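Speaker notes: Fixing the small kitchen without moving a wall
6 min read

Start once people are seated. Thank Sayaka Hamada for the room.

My subject tonight is the rental or older kitchen, the kind with one short run of counter. I've worked on 13 of them with Miyuki Koyama. The most we spent on any was $3000, and the one people ask about most came in at $300.

First point: storage before surfaces. Most owners ring us about the benchtop colour. We ask them to empty every cupboard onto the floor first. At the Mirklow flat that took until lunch, and half of it went to the op shop that afternoon.

Second point: depth. A standard bench is deeper than you can comfortably reach past a kettle. The back third fills up with jars and mail. Put something with drawers there and you get that strip back. Check the drawer clears whatever you keep in front of it.

Third point: handles. Mention the Ghauri job, where we kept the old doors and changed only the hardware. Bring a sample home and look at it at night under your own lights before ordering the lot. Dark finishes vary a lot between batches. 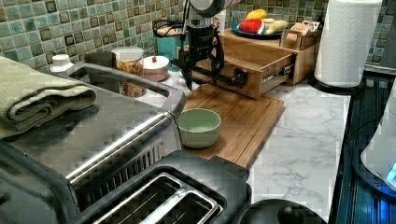
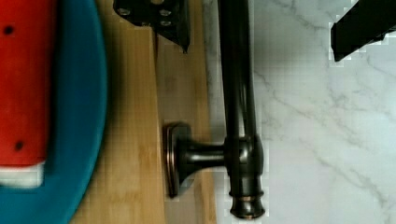

Measure the hole centres on your old handles, in millimetres, and write it down. If the new ones don't match, you're filling and drilling, and on painted doors the filler will show. Takumi Oda lent us his drilling jig for Ghauri. Pass it around here if he's brought it.

Fourth point: lighting. One strip under the wall cupboards, mounted toward the front edge. Warm white. Have an electrician do anything that isn't plug-in.

Skip the tap section if we're past 7.30.

Costs: hand out the sheet. Prices are from March and the timber ones have gone up.

Questions. Someone will ask about painting tiles. Short answer: fine on a splashback away from the cooktop, sand first, and leave it the full curing time on the tin. Setsuko Sekiguchi has done hers and is happy to talk over tea.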